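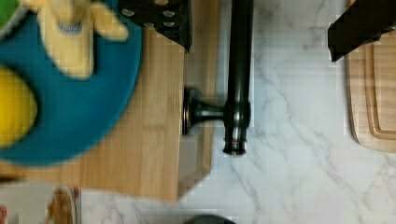 Can you make a good sour rye soup in a rented kitchen? With patience it is easy, and you need only flour, water and a warm corner.

Iwona Kurek learned it in Dillport from her aunt, who kept the starter for 12 days. Iwona waits less — her sons are hungry.

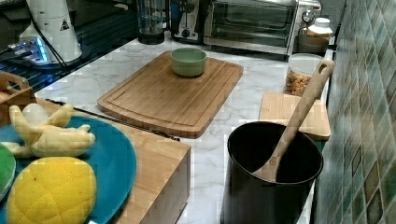
A spoon in the pot, boards on the counter.

She takes 200 grams of rye flour and 3 cloves of garlic, and she stirs every evening.
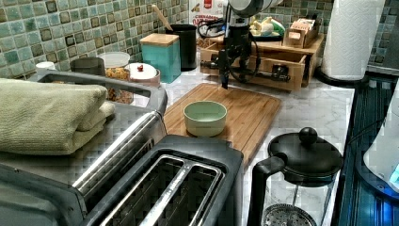 The market in Brastov

In February the rye comes late, and Mieczysław Mazurek sells it before eight in the morning. He does not like to discuss

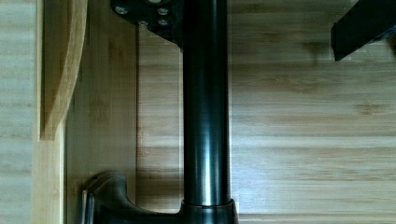
the price, but he will talk about marjoram until your bus has left.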